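Coffee tastes flat since I changed mugs?

illow_k
Tuesday, 8:14
Hello all. I drink filter coffee every morning, always the same beans (Sarmiento medium roast). Since I moved to Hendale it tastes flat to me. Same grinder, same recipe. The water is different, of course, but my neighbor says the mug is guilty. Can a mug really do this?

Lutz D.
Tuesday, 9:02
Your neighbor is wrong. It is the water. Buy one bottle of soft water and brew with it before you spend any money.

pollo836
Tuesday, 9:40
I don't agree fully with Lutz. A thick mug takes a lot of heat from a small coffee. I pour hot water in first, wait 2 minutes, then empty it. For me the difference is clear.

zsolt_katona
Tuesday, 12:25
I am with pollo on the heating, but I want to add the shape. I like a wide opening, because I smell more while I drink. And please, white inside - then you see the color of the coffee and know if it is too weak.

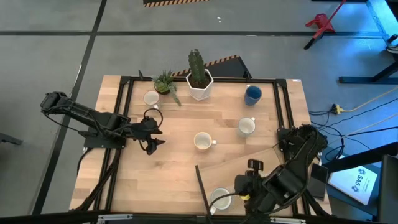
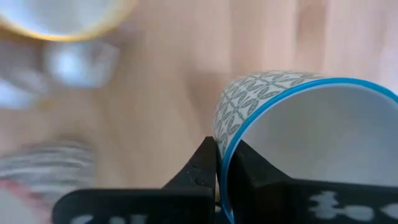 My grandmother had only tall narrow cups and her coffee never smelled of anything. Maybe it was also her coffee, I must admit.

Lutz D.
Tuesday, 13:10
Color tells you very little. Use a scale.

illow_k
Tuesday, 16:36
Thank you. I will try the bottled water tomorrow, in a heated mug. Lutz, which brand do you use?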